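Corkalach Estate: Wildfire Season Readiness Inspection
Communal buildings and grounds, April round

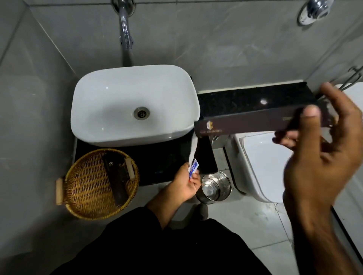 Inspection details
Inspector: Afaf Ghanem
Accompanied by: Fares Haddad, Stunomton Grounds Services
Area covered: Guest lodge, boiler store, east boundary and Alvarado Lane gate
Grassland adjoining the boundary: 3,584 square metres
Ratings: Satisfactory / Action required / Not inspected

Section A: Vegetation and boundary

A1. Grass cut short within five metres of all buildings
Satisfactory.

A2. Firebreak along the east boundary clear for its full length
Action required. Bramble has grown back between posts 29 and 50. Stunomton to cut and remove. Cuttings must not be left on the slope.

A3. Branches clear of roofs and gutters
Action required at the lodge, north side only. One limb of the large pine rests against the gutter.

A4. Log piles and refuse kept away from walls
Satisfactory. The log pile noted at the last inspection has been moved.

Section B: Buildings

B1. Gutters and valleys free of dry leaves and needles
Action required. To be cleared with A3, once the limb has been taken down.

B2. Vents fitted with sound metal mesh
Satisfactory at the lodge. Boiler store: mesh torn at the lower vent — replace before the end of the month.

B3. Smoke alarms tested
Satisfactory. All alarms sounded on test, including the one in the lodge corridor replaced over the winter.

B4. Exit doors open freely from inside
Satisfactory.

Section C: Water and equipment

C1. Outside taps and hoses in working order
Satisfactory. The hose by the boiler store is short of the far corner and a longer one has been requested.

C2. Extinguishers in date and on their brackets
Satisfactory.

C3. Hydrant cover visible and marked
Action required. The marker plate is faded and cannot be read from the lane.

Section D: Access and notices

D1. Alvarado Lane gate opens fully for fire appliances
Satisfactory. Residents are reminded that parking in the turning area is not permitted at any time.

D2. Evacuation notice on display and up to date
Action required. The lodge notice shows the former assembly point. The correct point is the lower car park.

D3. Residents registered for Ploveo text alerts
Not inspected. The list is held by the estate office and will be checked separately.

Items marked for action will be inspected again by Afaf Ghanem when Stunomton reports the work complete. Queries on Section A should be sent to Fares Haddad.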